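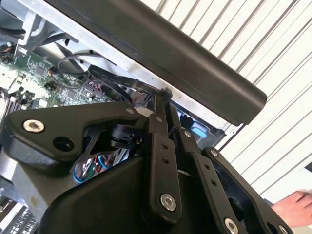

## 4. Running a drive-pull cell with one bench technician

This section applies to cells that have been commissioned under Section 3 and signed over to the site. It covers daily start, the drive removal cycle, handling of refused units, and the changes to bench duties that come with the cell. Sites still on fully manual teardown should use the Clatska bench sheet until their changeover date.

### 4.1 Roles

The manual bench had two technicians per line, both opening, stripping and sorting. With the cell in service, the work is divided as follows.

| Task | Manual bench | With cell |
|---|---|---|
| Open case, check for damage | Technician | Technician |
| Release and withdraw drive caddy | Technician | Arm |
| Remove memory, cards | Technician | Technician |
| Scan drive serial, match to asset tag | Technician | Technician |
| Clear refused units | n/a | Technician |
| Shift count and drive log | Line lead | Line lead |

The second technician moves to the scan and sort station. Head count on the line does not change. At Drallport the move took some 5 weeks to settle, mostly because the scan station had been laid out for occasional use and was too low for a full shift. Check the bench height before changeover.

Pay grade and break times stay as they were. Questions about grade go to Vasylyna Panasiuk, not to the line lead.

### 4.2 Before the first unit

1. Confirm that the mains lead has been removed from every computer on the infeed cart.
2. Clip on the wrist strap and press the test button.
3. Turn the key switch to SETUP. The arm will accept only reduced-speed moves.
4. Open and close the gripper twice from the pendant. Look for play at the linkage screws. If a screw has backed out, stop and tag the arm.
5. Run the empty cycle.
6. Turn the key switch to RUN and initial the start sheet.

**Note:** Steps 3 to 5 are repeated after any gripper change, including a change made by Tarneck service staff.

### 4.3 Drive removal cycle

1. Open the case and place it in the fixture with the board side facing the arm.
2. Move loose cables away from the drive cage. Unplug the data and power cables from the drive and fold them back toward the board.
3. Check that the caddy is of a type on the accepted list (Appendix B). Plastic tray caddies with a pull handle are accepted. Bare drives held by side screws are not; remove these by hand.
4. Press CYCLE. The arm moves to the approach position and holds.
5. Check the finger position against the chassis edge. If a finger is resting on a cable or on the board, press BACK and reposition the case.
6. Press CYCLE again. The arm grips the caddy and withdraws it. 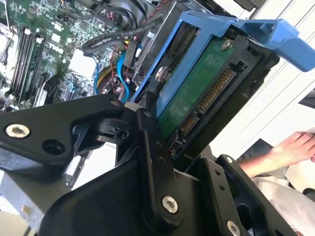

7. Wait for the HOLD lamp before reaching for the caddy. Take it by the handle or the rails. Do not touch the connector contacts or the circuit board.
8. Press RELEASE with the other hand and pass the caddy to the scan station.

**Caution:** Do not pull a caddy while the gripper is closed on it. The jaws do not yield to hand force, and the rails can crack.

**Caution:** Hands may be near the gripper only at reduced speed or in HOLD. At all other times stay behind the yellow line.

### 4.4 Refused units

The arm stops and shows a code when it cannot complete a pull. The common ones are:

- **E5:** caddy did not move. Usually a latch still engaged. Release it by hand and press CYCLE once.
- **E8:** grip lost. Move the case to the manual bench. Do not retry.

Two E5 codes on the same unit count as a refusal. Write the asset tag on the refusal sheet with the case model. Hermenegildo Bautista collects the sheets on Sunday night and uses them to update the accepted list, so a sheet with no model on it is of little use.

Refused units are not counted against the technician's rate. In the February run at Cortés, 1,366 units went through the cell, and the refusals were clustered in a few older case models that are now routed straight to the manual bench.

### 4.5 Pace and rotation

The cell sets a steadier pace than the manual bench. Technicians at both sites reported less wrist strain and more trouble staying alert in the second half of the shift. Rotate between the cell and the scan station at each break. A technician may ask to rotate sooner.

The target for a full shift is 600 units. Do not raise the arm speed to recover lost time. Speed changes need a sign-off from Otis Ridgeway and a repeat of the Section 3 checks.

### 4.6 End of shift

1. Turn the key switch to SETUP and send the arm to PARK.
2. Wipe the finger tips with a dry cloth.
3. Match the drive count at the scan station to the cell counter. Report any difference before leaving the area.
4. Lock the drive cage and hand the key to the line lead.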